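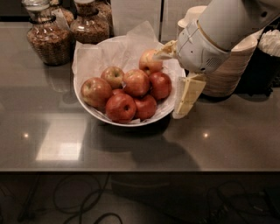
# Robot teleoperators, casual and part-time (Morner site)

Lindine is hiring people to run robot arms by remote control in our kitchen bay at Morner. You hold a pair of hand controllers, watch through the head camera and do a household job slowly and cleanly while the system records. The recordings go to the Skotora team, who train the arm to do the same job on its own.

We have 18 positions. No robotics background is needed and training is paid.

## The work

- Record set tasks at the counter, such as picking fruit from a lined bowl, shifting jars and unstacking paperware
- Repeat each task from different starting positions, following the task sheet
- Mark each take as keep or discard, with a short note on any slip or dropped item
- Reset the counter between takes
- Some sessions are hand-guided: you stand beside the arm and move it yourself

Fruit is the current focus. The Kubiak set stands at 3,218 kept takes, and 247 of those are apples. We need 800 apple takes by the end of June. A typical take has the gripper come in over the rim of the bowl, close on one apple without bruising it or dragging the tissue, and lift clear.

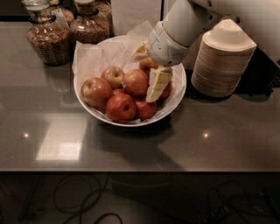

Thoa Lục says the first two shifts are mostly learning to slow down, and that people who play a lot of video games have to unlearn a few habits before their takes are worth keeping.

## What we ask

- Steady hands and normal or corrected vision
- Able to stand for up to two hours at a stretch, with breaks
- Comfortable doing the same thing many times over
- Clear written English for take notes
- Available for at least three shifts a week

## Shifts and pay

Morning shifts start at 7:30 am and afternoon shifts at 1 pm. Casual staff are paid hourly with the usual loading, and part-time contracts are offered after the first month. Wear closed shoes. There is parking behind the building and a bus stop at the front gate.

## To apply

Send a one-page résumé and your available shifts to the Lindine front office, marked "Morner teleop". Trial sessions run every Tuesday, and we reply to all applicants.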